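Lens notes: focus stacking in April

The crocuses are over and the first of the grape hyacinths are up along the Nisbet path, so I have moved the stacking setup outdoors again. These notes cover what changed over the winter and the settings I am using now. Most of it applies to any small flower shot at close to life size.

The lens is still the Ekell 90. Its sharpest aperture at high magnification is f/5.6. At f/11 a single shot holds more of the flower, but fine texture on the petals starts to go, and at f/16 the stamens look smeared at full size. I now shoot every stack at f/5.6 and take more of them. At f/8 a crocus took me 14 shots from the front petal to the back one. At f/5.6 the same flower took 30. The extra shots cost a little over a minute in the garden and a good deal more at the desk.

Step size

The usual advice is to overlap each slice of focus by a third. I tested this indoors on a cut stem. With a third overlap there were faint soft bands on the throat of the flower, where the surface slopes away steeply. With half overlap they were gone. I have no explanation for the gap between the published figure and mine, except that the focus ring on the Ekell does not move in perfectly even steps. Turning it back past the start point and then coming forward again takes up the slack. If you skip that, the first two or three shots of the stack are nearly identical.

The Warko rail does not have this problem, but moving the whole camera changes the perspective, and the software has to work harder at petal edges. For anything deeper than a thumbnail I use the focus ring. For single stamens and seed heads I use the rail.

Wind

Wind is the main cause of failed stacks. A flower that shifts by its own width is easy to spot and discard. One that shifts by a few pixels lines up badly and leaves a double edge, which only shows after the merge. I get up early, because the air in our garden is calmest between six and seven in the morning. A plant clamp on the lower stem helps. Clamping directly under the bloom makes it worse, as the petals flutter against a fixed point.

Shutter speed matters less than I thought. At 1/500 each separate shot is sharp, but the flower is still in a different place each time. I now use 1/50 on calm mornings, keep the ISO at base, and wait. Iona Innes pointed out in a comment last year that a sheet of clear plastic on the windward side does more than any shutter speed, and I have found the same. Stand it well back or it throws a reflection onto the petals.

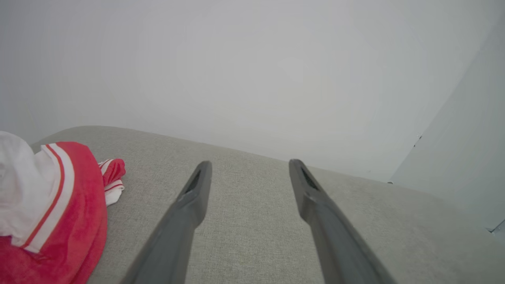 Light

Overcast sky, no flash. Direct sun moves noticeably during a long stack, and the edge of a shadow will creep across a petal and confuse the merge. Thin cloud passing over is also a problem, since exposure drifts from shot to shot. I lock exposure manually and even out the set before merging. Any frame more than a third of a stop off gets thrown away and the stack is shot again.

White balance is fixed at 5500. Purple flowers are difficult whatever you do. My camera renders grape hyacinth too blue, and the correction that fixes the bells turns the leaves slightly brown. I correct the bells with a mask and leave the leaves alone.

Merging

I run each set through Jellbridge twice, once with the depth map method and once with the pyramid method. Depth map gives cleaner color and smoother petals. Pyramid handles crossed stamens better but adds noise in the background. The final file is the depth map version with the stamens painted in from the other. On a simple flower this takes around 20 minutes. On a fritillary it can take an evening.

Export is 16-bit TIFF, with no sharpening until the final size is known. I keep the source shots until the print is made and then delete all but the first and last.

Next up are the species tulips in the front bed, which open only in sun and will break most of the rules given here. I plan to try short stacks of eight or so at f/8, with a diffuser held between the flower and the sky. If the diffuser stand survives the wind I will post the settings.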